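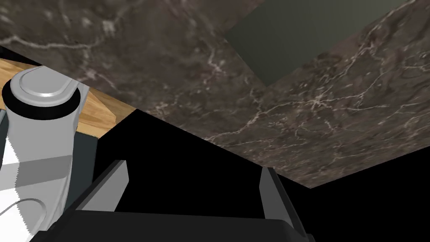 4. Enregistrer une démonstration à distance dans la scène Renwood

Par Syafiqah Ong, 20 octobre 2020
Dernière mise à jour : révision 3 du guide

Cette section s'adresse à l'opérateur qui a déjà installé Besson sur son poste et qui a terminé la section 3 (étalonnage de la manette). Vous allez conduire le bras simulé avec la main, et Besson va enregistrer vos gestes. Le robot apprendra ensuite à partir de ces enregistrements. La qualité de ce qu'il apprend dépend donc beaucoup de la qualité de vos mouvements, et je vous demande de lire la section entière une première fois avant de commencer.

4.1 Avant de commencer

1. Allumez la manette et posez-la sur une surface stable. Attendez que le voyant soit fixe.

2. Ouvrez Besson, puis choisissez le serveur Geltcombe dans la liste des connexions. Si le serveur n'apparaît pas, demandez à votre responsable chez Udbridge d'ouvrir l'accès à votre compte.

3. Dans le menu Scène, chargez Renwood. Le chargement est plus long la première fois, parce que les textures de la pierre et du bois sont téléchargées à ce moment.

4. Vérifiez que les deux fenêtres de vue sont ouvertes : la vue générale, à gauche, et la vue du poignet, à droite.

5. Contrôlez le numéro de port dans le coin de la fenêtre de connexion. Il doit être 2573 pour la commande du bras et 1433 pour le flux vidéo. Si les deux numéros sont inversés, le bras ne répond pas et aucun message d'erreur ne s'affiche.

Attention : ne lancez jamais deux sessions Besson sur le même compte. La deuxième session prend la commande du bras, mais la première continue d'écrire dans le fichier.

4.2 Comprendre la vue du poignet

La vue du poignet montre toujours la pince en bas de la fenêtre. Le corps de la pince est sombre, et les deux doigts se dressent au-dessus, l'un à gauche et l'autre à droite. La face intérieure de chaque doigt est plus claire que le reste. C'est sur ces deux bandes claires que vous devez garder les yeux pendant une approche, car elles vous donnent l'ouverture de la pince et son orientation.

Les plans de la scène peuvent paraître très inclinés dans cette vue. Le marbre brun, avec ses veines claires, peut traverser la fenêtre en diagonale alors que le bras est dans une position tout à fait normale. Il faut un peu de temps pour s'habituer. Pendant les premières séances, beaucoup d'opérateurs essaient de « redresser » l'horizon en tournant le poignet, et cela produit des rotations inutiles dans l'enregistrement. Laissez l'horizon comme il est.

Les zones sans éclairage et les zones sans géométrie s'affichent toutes les deux en noir. La vue du poignet ne permet pas de les distinguer. Quand une grande partie de la fenêtre est noire, utilisez la vue générale pour savoir où se trouve la pince.

Note : la veinure du marbre est un bon repère de déplacement. Si vous poussez le levier et que les veines ne bougent pas dans la fenêtre, le bras est probablement arrivé à la limite d'une articulation.

4.3 Prendre la commande du bras

1. Placez la manette devant vous, avec le coude appuyé. Une démonstration complète fatigue l'épaule plus qu'on ne l'imagine.

2. Appuyez sur Départ. Le bras va à sa pose de repos et la pince s'ouvre.

3. Regardez les deux doigts dans la vue du poignet. Ils doivent être écartés et rien ne doit se trouver entre eux. Si ce n'est pas le cas, appuyez une nouvelle fois sur Départ.

4. Maintenez la gâchette de validation. Tant qu'elle est maintenue, le bras suit votre main. Quand vous la relâchez, le bras s'arrête et vous pouvez remettre votre main dans une position confortable.

5. Faites un petit mouvement dans chaque direction, sans enregistrer : avant, arrière, gauche, droite, haut, bas. Ensuite tournez le poignet dans les deux sens.

6. Fermez la pince et ouvrez-la de nouveau. Le mouvement des doigts à l'écran doit commencer sans retard sensible.

Si vous sentez un retard, réglez la qualité de la vidéo sur Moyenne. L'image sera moins fine, mais les enregistrements n'en souffrent pas : Besson garde les positions des articulations séparément, et les vues sont recalculées plus tard en pleine qualité sur Geltcombe.

Attention : la gâchette de validation n'est pas un arrêt d'urgence. Dans la simulation, cela n'a pas de conséquence, mais il ne faut pas prendre cette habitude si vous travaillez un jour avec le bras réel.

4.4 Éloigner la pince du plan de travail

Beaucoup de démonstrations manquées viennent d'un départ trop proche du meuble. Je conseille de reculer d'abord, puis de commencer l'approche avec de la place.

1. Maintenez la gâchette et tirez la manette vers vous, lentement, jusqu'à ce que les surfaces proches s'éloignent des doigts dans la vue du poignet.

2. Gardez la pince ouverte pendant tout le recul.

3. Surveillez les coins supérieurs de la fenêtre. Il arrive qu'une seule surface grise reste visible dans un coin et que tout le reste devienne noir. 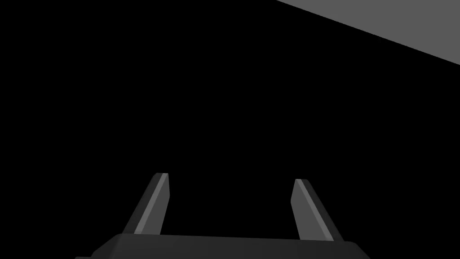 Dans cette situation, ne cherchez pas à retrouver la scène en balayant avec le poignet. Relâchez la gâchette, regardez la vue générale et identifiez de quel côté se trouve le plan de travail. Reprenez ensuite la commande avec un seul mouvement, assez lent, dans cette direction. Le bord droit de la surface grise vous aide aussi : s'il se déplace vers le centre de la fenêtre, vous allez vers cette surface ; s'il sort par le coin, vous vous en éloignez.

4. Quand la cible de la tâche est de nouveau visible entre les deux doigts, ou juste au-dessus d'eux, arrêtez-vous et relâchez la gâchette.

Note : une pose de départ un peu différente à chaque essai est souhaitable. Ne répétez pas exactement le même recul.

4.5 Enregistrer

1. Choisissez la tâche dans la liste et lisez la consigne en entier.

2. Appuyez sur Enregistrer. Un cadre rouge entoure les deux fenêtres.

3. Attendez le signal sonore, puis commencez.

4. Approchez la cible avec la pince ouverte. Ralentissez quand elle arrive entre les bandes claires des doigts.

5. Fermez la pince complètement. Une fermeture hésitante, en plusieurs fois, est difficile à utiliser pour l'apprentissage.

6. Terminez la tâche, ouvrez la pince et reculez un peu.

7. Appuyez sur Arrêter, puis choisissez Réussi, Manqué ou À revoir.

Un fichier ne peut pas dépasser 1 000 pas de commande. Au-delà, Besson coupe l'enregistrement et le classe automatiquement dans Manqué. Si vous arrivez souvent à cette limite, votre approche est trop lente ou votre point de départ est trop loin.

Il est permis de se corriger pendant une démonstration. Si la pince passe à côté de la cible, reculez, réalignez les doigts et recommencez l'approche sans arrêter l'enregistrement. Ces corrections sont utiles au robot. Par contre, si vous avez perdu la vue de la scène pendant longtemps, il vaut mieux choisir Manqué et refaire l'essai.

4.6 Problèmes fréquents

Le bras bouge dans le sens contraire de la main.
L'étalonnage a été fait avec la manette tournée. Refaites la section 3.

La fenêtre du poignet est complètement noire et la pince n'est pas visible non plus.
Le flux vidéo est interrompu. Fermez la fenêtre et ouvrez-la par le menu Vues. Si la pince est visible sur un fond noir, le flux fonctionne et il faut suivre la section 4.4.

Le contour du bras blanc présente des marches d'escalier.
C'est un effet de la qualité d'affichage. Il n'y a rien à corriger.

La pince traverse une surface.
Arrêtez l'enregistrement, choisissez Manqué et signalez l'essai avec le bouton Drapeau. Écrivez dans le commentaire le nom de la surface si vous le connaissez, par exemple « marbre » ou « bois ».

Le bouton Enregistrer reste gris.
Aucune tâche n'est choisie, ou la pince n'est pas ouverte. Appuyez sur Départ et vérifiez la liste des tâches.

4.7 Fin de séance

1. Appuyez sur Départ pour remettre le bras en pose de repos.

2. Ouvrez l'onglet Essais et relisez ceux que vous avez classés À revoir. Décidez le jour même, quand vous vous souvenez encore du geste.

3. Envoyez les fichiers vers Geltcombe et attendez la coche verte devant chaque ligne.

4. Déconnectez-vous avant d'éteindre la manette.

Les essais classés Manqué sont aussi envoyés. Ne les supprimez pas de votre poste avant d'avoir reçu le message de confirmation d'Udbridge. La relecture des essais est expliquée dans la section 5.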